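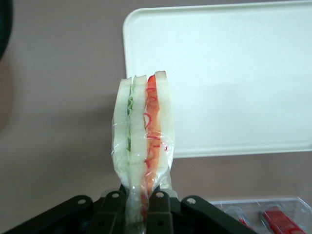 Ticket 3174 -- Gripper squeezes soft items on the lunch-packing task
Project: Stimik (Penry College robotics club)
Opened by: Prys Harries
Status: open, workaround in place
Priority: medium

Problem
The fingers close too far on wrapped sandwiches. The wrap bunches into a narrow neck between them and the filling gets pushed upwards. The hard plastic boxes pick up fine with the same settings.

Setup
Parallel gripper, wrist camera on, force limit at 40 per cent, closing time 700 ms. Control code is the May branch. Target is the white tray.

Log
14:10 -- Repeated the pick with the force limit at 40. Sandwich held by its lower end, upright, wrap pinched tight. Same fault as before.

14:25 -- Dropped the limit to 25. Grip closed to the same width. Changing the number makes no difference, so I think the limit isn't being read.

14:50 -- Found it in the config. The Didotholm driver wants the limit set after homing and we set it before. Homing puts it back to full.

15:05 -- Moved the line below the homing call. Fingers now stop earlier. Two picks out of 11 slipped on the way to the tray.

15:30 -- Raised the grasp point so the fingers meet the sandwich nearer the middle. No slips in the next few tries, but the wrist camera loses sight of the top edge when it comes in.

Workaround
Use the edited config and the higher grasp point. Don't home again in the middle of a run or the limit goes back to full.

Still to do
Check the camera angle at the new height. Try the thicker finger pads before the Borkton heat. Merge the config change once someone else has run it on the other arm.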